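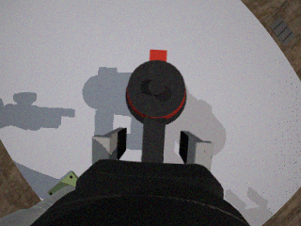

Can an older version of an Android app be installed over a newer one?
Only after the newer one has been removed, and on most phones its saved data goes with it.

Rolling Back App Versions on Android: Project Report
Syahrul Ismail and Nadja Kofler
April 2019

Our project looked at what happens to user settings when a person goes back to an earlier release of an app. We used Brultamura, a small note-taking app written for our course, and built two releases of it. Release 7 stores notes in a single text file. The later release stores them in a database.

We filled the later release with 1,527 short notes, exported them, removed the app and installed release 7 from its APK file. Android refused the install when we skipped the removal step — the version code was lower than the one already on the phone. The import then read every note except 202 that held line breaks. Nadja traced this to the export code, which wrote each line break as the end of a note.

Syahrul changed the export to mark line breaks with a backslash. We repeated the test and all the notes came back. Tags were still lost, as release 7 has no place to keep them.

The test phone had developer options turned on and automatic updates turned off. With updates on, the course server put the later release back overnight, and we had to start that run again.

We did not test tablets. The export screen also needs a warning about tags, and Nadja has written the text for it. The source code and both APK files are in the Wuisan folder on the course server.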